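Arm keeps dropping or twisting thin rod – force mode or fingertips?
Forum: Home and Shared Workshop Builds

gezer_bench
Tuesday, September 27, 2022
I have an arm set up in a shared workshop in Sisach. The job is simple on paper: pick up a thin metal rod, bring the end to a bar on the table, slide it under, let go. Two-finger gripper with soft pads, sensor between the wrist and the gripper.

The pick is fine. When the rod touches the bar, it rotates in the pads and the angle is gone. More grip force helps a little, but then the pads squash and the rod creeps sideways. I have run it 200 times with the same program and it makes the slide less than half the time.

Controller code is my own, running on top of the Lendano library. Anybody done something close to this?

jomex_fan
Pads. Round soft pads on a round rod give you almost no contact. Cut a V groove in them or print a new pair with one. I did that for dowels and never touched the software again.

slowfeed
I disagree. A groove only works if the rod is always picked at the same angle. If he ever wants to hold anything else he has to swap fingers. He has a sensor in the wrist, so use it. Drop the approach speed, watch for contact, stop pushing at a low threshold and then move sideways until the force falls off. That is how you find an edge.

gezer_bench
I tried a threshold of 3 newtons. It trips before the rod gets anywhere near the bar.

slowfeed
Then you are reading cable drag. Are the cables hanging free off the tool?

gezer_bench
Yes, they hang down the left side of it.

slowfeed
Tie them back up the arm with a loop of slack at each joint, then zero the sensor in the approach pose. Zero it again every time the wrist orientation changes, unless you compensate for the weight of the gripper.

millrat
What is holding the bar down? If the bar moves, neither of you will fix this.

gezer_bench
A hand, for now. There is a printed cloth under it and the bar slides on the cloth.

millrat
So the bar moves, and it moves differently each time. Your 200 runs don't tell you much. Bolt it down or clamp it to the table and lose the cloth.

jomex_fan
The cloth does matter. It bunches up, so your table height isn't constant either. Still say pads first.

gezer_bench
The cloth stays, other people use that table and it is there for the camera work. I can put a plate on top of it though. Setup as it was this afternoon, rod end at the bar: 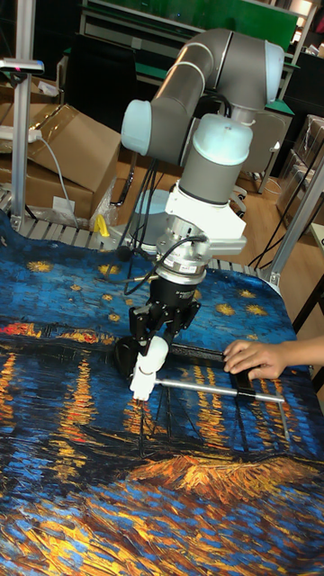 millrat
Replying to gezer_bench
OK, that helps. You are gripping the rod right at the end and the bar is at the other end. Long lever, small pads. Grip it closer to the bar and the twisting force drops a lot. Costs you nothing to try.

slowfeed
Agree with millrat on the grip point. I would still do the cables before any more testing.

jomex_fan
Fine, move the grip. When it still rolls in the pads, cut the groove.

gezer_bench
Plan for the weekend: cables tied back, bar screwed to a steel plate, grip point moved down the rod. I will leave the pads alone until I have numbers for those. Log file from the old setup is 1482 lines if anyone wants it.

slowfeed
Post it. Raw force values please – no filtering.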